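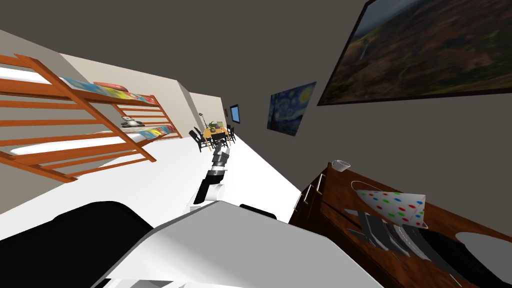 Jutov at work in the simulated room, one arm reaching out across the floor between the bunk bed and the dresser.

Write up the crashes that never happened

I love a good failure report. Give me a timeline, a log extract and a paragraph that begins "at this point the operator noticed", and I'm happy for the whole evening. So it bothers me that a huge share of the failures in my own trade never get a report at all, for the simple reason that they took place inside a computer.

I want to argue that a simulated robot knocking something over in a simulated bedroom deserves the same paperwork as a real one doing it in a real bedroom. I've felt this for years, but it was run 905 that made me want to shout about it.

Some background. Jutov is a two-armed household robot, or at least it will be. Most of its waking life is spent in Drivum, our simulator, in furnished rooms full of the sort of clutter that people really do leave lying about. There's a dresser with a cup and a party hat on it, a bunk bed, a dining table with a plant down at the far end, Starry Night on the wall. I'm very fond of this room. I have spent more hours in it than in my own kitchen, and I still think whoever put the party hat there deserves a pay rise.

The task in run 905 was dull. Drive forward, reach out with one arm, go towards the table. The other arm had no part to play and was meant to be folded in and holding still. Partway through the drive it opened outwards at the elbow, pushed into the front of the dresser and stayed there, pressing, while the base carried on trying to move forward. The run ended when the clock ran out. The score sheet said "timeout", which was true, and told us nothing.

A timeout is the most boring line on the sheet. We get plenty of them, usually when the planner dithers, and the habit in the team (mine as much as anybody's) was to press the button and go again. Kacper Tokarz happened to scroll through the joint torques before he pressed it. The idle arm had been pushing against the dresser at its limit for most of the run, and no alarm had been raised anywhere.

He could have shrugged. Simulators do daft things. Objects sink into tables, a gripper gets wedged in a drawer handle and the whole robot shoots off towards the ceiling, and everyone laughs and shares the clip. I enjoy those clips enormously! But they have taught us a bad reflex, which is to see anything odd on the screen and say "physics glitch" before we've looked.

Kacper looked. The physics was fine. What had gone wrong was in our own code, the same code that runs on the real machine. When the working arm's controller asked for a new plan, the idle arm's hold command was cleared and then set again. Between those two steps there was a gap of up to 170 milliseconds, and if a message from the base landed inside it, the idle arm took up the last pose it had stored, which could be anything from earlier in the session. The collision check had already passed by then. It had been told the arm was parked, so it had stopped asking.

I find that fault completely gripping. Every piece of it is reasonable if you look at it alone. The check was skipped for parked arms to save time, the stored pose was kept for quick restarts, and the clear-then-set step had been there since before I joined. Put them together and you have an arm that can swing out by itself while the robot is driving through somebody's home.

The answer I usually get at this point is: fine, you found it, the simulator did its job, fix the bug and move on. And I do see the appeal. But when we went back through the stored logs we found the same fault in a run from March. Same arm, same clear-then-set step, same single word on the sheet. That time it had swung out into open space and touched nothing, and the robot had simply lost its place. Somebody had re-run it, the second go was fine, and it was forgotten. If that timeout had earned half a page of writing, we would have known months sooner.

On a real floor it would have. At Bednarek, where I worked before, a real arm touching real furniture meant the stop button, a form, photographs, and a conversation the same afternoon with whoever was responsible for the cell. The forms were a nuisance and I grumbled about them constantly. They were also the best reading in the building. You could follow one loose connector across three different machines because three tired people had each bothered to write down what they saw.

So what would I like? Any simulated run in which a robot pushes on something it wasn't asked to touch should stop on the spot, even if the task could still be finished. Somebody should then write down in plain words what moved, what it was supposed to be doing and what was known at the time. I'd also like the phrase "physics glitch" to need evidence. If it really was the simulator's fault, that is a report too, and the people who look after Drivum would be glad of it.

The fair objection is volume. A busy night in Drivum can throw up more contacts than anyone could read about over a week, and a form for each would bury us. I accept that. My reply is to group them by what the arm was told to do and write up one from each group, with a person choosing which. We tried it on a batch of 100 runs after the fix went in. It took Kacper and me most of a day, including lunch, and produced 2 reports worth keeping. One was a real simulator fault, a drawer handle with the wrong shape underneath. The other is a slow drift in the wrist that we still can't explain, and I have been pestering everyone about it since.

Next month Jutov goes to the test flat at Grullwood, where the dresser is solid and the people walking past it are too. The hold command is now swapped in one step, and a parked arm gets checked like any other. I feel good about both changes. I'd feel better if the old timeouts had all been read first, and we are still working through those – if you have a pile of your own, open one tonight and look at the arm that wasn't doing anything.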